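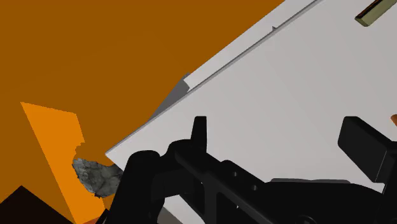 A gray rock near the corner of a white tabletop.

Where Do Rocks Come From?

Rocks can look as if they have been there forever. They haven't. Every rock was made at some time, in some place, and most rocks are still changing. The changes are usually so slow that a person can watch a rock for a whole lifetime and see nothing happen.

Scientists who study rocks are called geologists. They sort rocks into three main groups by how the rocks were made. The names are long, but the ideas are simple.

What is a rock made of?

Rocks are made of minerals. A mineral is a solid material found in nature, and each kind has its own recipe. Quartz is a mineral. So is salt, the same salt you put on food. A few rocks are made almost entirely of one mineral. Most are a mixture.

If you look closely at a piece of granite, you can see the mixture for yourself. The glassy bits are usually quartz. The pink or white bits are feldspar, and the small dark flakes that shine when you tilt them are often mica. Each of these bits is called a grain or a crystal.

Other rocks have grains too small to see without a magnifying glass or a microscope. They look like one plain color all the way through.

Rocks from melted rock

Deep under the ground it is very hot. In some places it is hot enough to melt rock. Melted rock under the ground is called magma. When it comes out at the surface, it is called lava.

When magma or lava cools down, it turns solid. The new rock is called igneous rock (say IG-nee-us). The word comes from the Latin word for fire.

How fast the rock cools makes a big difference. Magma that stays underground cools slowly, like soup in a pot with the lid on. The crystals have a long time to grow, so they get big. Granite is made this way. Lava on the surface cools quickly, so its crystals are tiny. Basalt is made this way, and it is usually dark gray or black.

Ikach is an old volcano with walking trails up one side. It has not erupted for a very long time. The trail to the top is 562 steps, all cut into basalt. Partway up, the path goes past a wall of rock full of little round holes. The holes were gas bubbles. Lava has gas in it, like soda does, and when the lava went hard the bubbles were trapped.

Some lava has so much gas in it that it hardens into a froth. This is pumice. Many pieces of pumice are light enough to float on water.

Rocks from bits and pieces

The second group is called sedimentary rock (sed-ih-MEN-tuh-ree). Most rocks in this group are made from pieces of older rocks.

It starts with breaking. Rain gets into cracks in a cliff. On a cold night the water freezes, and ice takes up more room than water, so the crack is pushed a little wider. Plant roots grow into cracks and push too. Wind blows sand against the rock and rubs it away. All of this is called weathering.

Next, the pieces travel. Streams and rivers carry them downhill. The Wistik River begins in steep hills, where the stones in the water are big and have sharp corners. Farther down, the stones are smaller and rounder, from knocking against each other on the way. By the time the river gets to the sea at Paredes, most of what it carries is sand and mud.

When the water slows down, the sand and mud sink to the bottom. They settle in layers, with new layers on top of old ones. The weight of the top layers squeezes the bottom layers. Water moving between the grains leaves minerals behind, and these act like glue. After thousands or millions of years, the sand has become sandstone. Mud becomes mudstone or shale.

You can often see the layers in sedimentary rock as stripes. At Dredau there is an old sandstone quarry where the stripes run the whole length of the wall. Some are as thin as a fingernail. One of them, low down, is 9 inches thick — geologists think it was left by a single large flood.

Limestone is a little different. Much of it is made from the shells and skeletons of sea animals. Many of these animals were so small that you could fit a great number of them on the tip of your finger.

Sedimentary rocks are the best place to look for fossils. A fossil is what is left of a plant or an animal that lived long ago, or a mark it made, such as a footprint. If a fish died and sank into soft mud, and more mud covered it before it rotted or was eaten, its bones could turn into a fossil inside the rock. The museum at Paredes has 398 fossils in its collection. Most of them are shells.

Rocks that have been changed

The third group is metamorphic rock (met-uh-MOR-fik). "Metamorphic" means changed in form. A caterpillar turning into a butterfly is called metamorphosis, which is nearly the same word.

Metamorphic rock starts out as another kind of rock. It gets buried deep down, or it ends up close to hot magma. Heat and pressure change it, but it does not melt. If it did melt, it would become igneous rock when it cooled.

Limestone that has been heated and squeezed turns into marble. Shale turns into slate. Slate splits into flat sheets, and people have used it for roofs for hundreds of years. Granite can turn into gneiss. The G is silent, so it sounds like "nice." Gneiss often has wavy light and dark bands.

Around and around

Any kind of rock can become any other kind. Granite can wear down into sand. The sand can turn into sandstone. The sandstone can be buried and changed into a hard rock called quartzite. The quartzite can be pushed up in a mountain and wear down into sand all over again, or it can sink deep enough to melt.

Geologists call this the rock cycle. It has no set starting point, and rocks do not have to go through the groups in order. Some rocks stay the same for billions of years.

Looking at a rock

You can find out a lot about a rock with very little equipment. A magnifying glass is useful. Rinse the rock first, because dirt hides the grains and the true color. Then try these questions.

Can you see separate grains? Are they all the same color?
Are there stripes or layers? Are they straight or wavy?
Are there holes in it?
Does it have sharp corners, or is it smooth and round?
Does sand rub off on your fingers?
Does it feel heavy or light for its size?

Straight layers and loose sandy grains are clues that a rock is sedimentary. Wavy bands are a clue that it is metamorphic. Mixed crystals that fit tightly together, with no layers, are a clue that it is igneous. Color is not a very good clue. Gray rocks, for instance, turn up in all three groups. Basalt can be gray, and so can limestone and slate.

You can also test how hard a rock is. Try to scratch it with a penny. A soft rock will get a mark. A hard one will not, though the penny may leave a streak of metal behind that you can wipe off. Ask before you do this with a rock that belongs to somebody else.

Keeping a collection

Egg cartons make good boxes for small rocks. Cut a large one in half and you have room for 6 rocks in each part. Put a number on each rock with a dab of white paint and a pen, and write the number in a notebook with the place where you found it. The place matters. A geologist can tell much more from a rock if she knows where it came from.

Do not take rocks from parks, nature reserves, or someone's yard unless you are allowed to. Stay away from the bottom of cliffs, where loose pieces can fall. Never use a hammer without an adult and safety glasses — chips of rock fly off very fast.

Words to know

Crystal: a solid piece of a mineral, often with flat sides.
Fossil: the remains or mark of something that lived long ago.
Lava: melted rock at the surface.
Magma: melted rock under the ground.
Mineral: a natural solid material that rocks are made of.
Quarry: a place where rock is dug or cut out of the ground.
Weathering: the breaking down of rock by water, ice, wind, and plants.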